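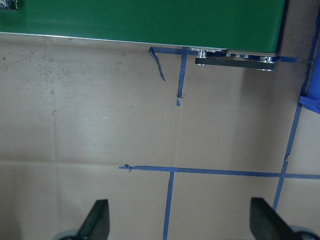
Do we really need 400 demonstrations before the policy is worth training?

Posted by Khôi Diệp, May 2019

We have two arms, a short green conveyor and a blue bin at either side, and the job is moving push-button switches between the bins by way of the belt. The supplier of our training package (Fendent) says to record 400 teleoperated runs and then "evaluate." I have 40. The loss curve looks fine and I don't believe it. My suspicion is that 400 is a number somebody picked because it sounds like work. Each run ties up an operator and the whole table, so before I spend weeks on this I'd like to hear from people who have done it with fewer, or who did the full amount and regretted it.

Also, does the tape grid on the table matter? Some of the ends have started to curl, and a coworker wants to redo it between sessions.

Huiling Wan

I'd be suspicious of the number too, but 40 is low for two arms. What matters more is what differs from one run to the next. If the switch starts in the same corner of the bin every time, you have one example copied over and over, and the model will learn the corner.

Try this before recording anything else. Hold back 5 runs, train on the rest, then put a switch somewhere you never put it and watch the arm. Forget the loss. A low loss on near-identical runs tells you the runs are near-identical.

Mix up which switch lies in front, too. With a red button at the back and a yellow one nearer the front, that order is something a model can pick up on without you noticing.

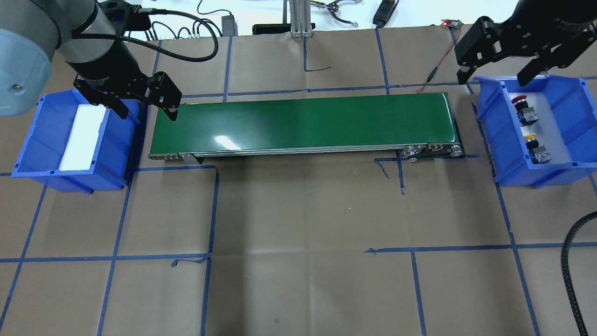
On the tape

Leave it alone in the middle of a batch. If you lay fresh lines halfway through, half your data has one background and half has another, and you won't know which one the policy is leaning on. Press the loose ends down before you start, or don't, but decide once. The same goes for cables in view of the head camera and for the shine on the belt. I have seen people blame the gripper for what was really a moved lamp. I can't promise any of this saves you from 400. It might get you a useful answer sooner.

Khải Lâm

Just record the 400. Disk is cheap. We did it at Hiratia and it worked OK, never tested with less so can't say if it was needed. Throw out the bad runs after.

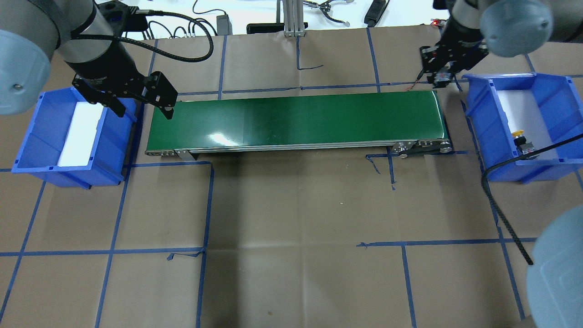
Thoa Lâm

Throwing out the bad runs is where I'd push back. Ours were labeled bad by whoever was driving, and after 9 sessions the only thing left was perfect picks. The policy had never seen a fumbled grasp, so it had no idea how to recover from one. Keep the fumbles that end well and tag them. I wouldn't trust a success rate from anyone who won't say what they deleted, and that includes the supplier.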